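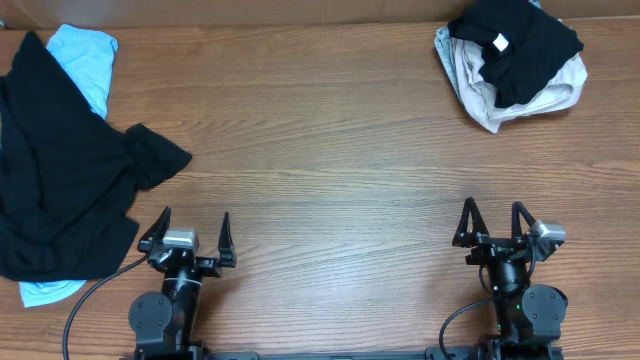
Cómo medir la extensión de camisetas con dos brazos: protocolo paso a paso

Esta página recoge el procedimiento que seguimos en Zevuseck para evaluar una política de manipulación bimanual sobre ropa. La tarea tiene dos fases. En la primera, los brazos toman una camiseta arrugada y la dejan sujeta por dos puntos del borde superior. En la segunda, la doblan y la apilan. Aquí se trata solo la primera, la que más fallos acumula.

Qué hace falta

Dos brazos con pinza paralela montados sobre el mismo riel, una cámara cenital o de cabeza y una cámara en cada muñeca. La mesa debe tener un color que contraste con la prenda de prueba. Conviene dejar otras prendas a la vista, porque una política entrenada sobre una mesa vacía aprende a cerrar la pinza sobre cualquier tela.

Paso 1. Definir el éxito antes de grabar

Escriba el criterio y no lo cambie. El nuestro: ambas pinzas sujetan la prenda a la altura de los hombros y el cuello queda entre ellas. Si una pinza agarra una manga, el intento cuenta como parcial. Si se arrastra otra prenda fuera de su sitio, cuenta como fallo aunque la camiseta quede bien tomada.

Paso 2. Primer agarre

El primer agarre no tiene que ser bueno. Basta con que levante un borde y deje caer el resto de la tela, de modo que aparezcan el cuello o una manga. En nuestros datos de demostración, el operador sujeta con un brazo y espera con el otro abierto hasta reconocer un punto útil. Esa espera debe conservarse al recortar los episodios. Cuando la eliminamos, la política cerraba la segunda pinza antes de tiempo.

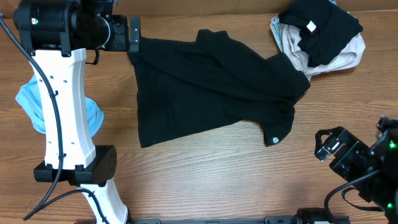
Teodoro Nava propone en los comentarios otra regla: limitar la espera a un número fijo de pasos de control y, si no aparece el cuello, soltar y volver a empezar. Dice que con su montaje en Clesano recupera así muchos intentos que antes se quedaban bloqueados. Es compatible con lo anterior siempre que el reinicio quede anotado en el registro del episodio.

Paso 3. Revisar las cámaras de muñeca

Las vistas de muñeca sirven para decidir si hay tela entre los dedos. Sirven poco para saber qué parte de la prenda es. Antes de entrenar, repase una muestra de episodios y marque los tramos en los que la cámara ve sobre todo fondo. Nosotros marcamos 161 episodios de un total de 1.000.

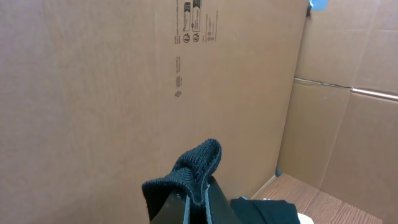 No elimine esos tramos. Lo que dio mejor resultado fue aplicar un enmascaramiento aleatorio de la vista de muñeca durante el entrenamiento, para que la red se apoye en la cámara de cabeza cuando la otra no aporta información. El código de Rosum, la herramienta que usamos para etiquetar, permite exportar las marcas como una columna más.

Paso 4. Segundo agarre y tensión

Con la primera pinza quieta, lleve la segunda al hombro opuesto. Cierre y separe despacio hasta que la tela entre las dos pinzas quede recta. No use una distancia fija: cambia con la talla. Nosotros detenemos la separación cuando la corriente del motor de la muñeca supera un umbral, calibrado a mano con tres prendas distintas.

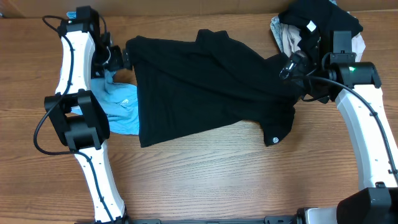

Ashraful Pramanik pregunta si el umbral de corriente vale también para tejidos elásticos, porque en sus pruebas la camiseta se escapa de los dedos antes de alcanzarlo. Con punto muy elástico nos pasa lo mismo. De momento usamos un umbral más bajo y aceptamos que la tela quede algo floja.

Paso 5. Entrenar y comparar

Empiece con 800 demostraciones y repita con 2.000. Mantenga igual todo lo demás, incluida la semilla. En el montaje de Saavedra, la mejora se concentró en el segundo agarre; el primero apenas cambió. Informe las dos fases por separado, ya que una tasa global oculta esa diferencia.

Anote también la posición inicial de la prenda en cada ensayo. Nosotros guardamos la primera imagen de la cámara de cabeza junto al resultado y la superponemos en pantalla para recolocar la ropa antes de probar la política siguiente.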